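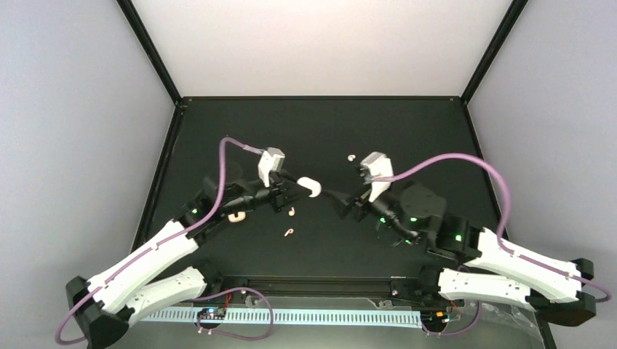
November
by Hsin-yi Yuen

I finally tackled the burnt-on gunk at the bottom of my big soup pot this week, and I did it without scrubbing my fingers raw! Cover the black part with water, tip in four tablespoons of baking soda and let it simmer for a while (open a window, mine smelled like old toast). Turn it off, go watch something, come back before bed. Most of mine lifted with a wooden spoon - the rest needed a second round on Wednesday.

Please don't try this on bare aluminum, it goes gray and ugly. For those pans I boil water with a cut-up lemon instead. My sister swears by cream of tartar, but I never have any in the house.

Next time: getting the onion smell out of plastic lids.

Contact Hsin-yi | © Rosteo Kitchen Notes | Back to top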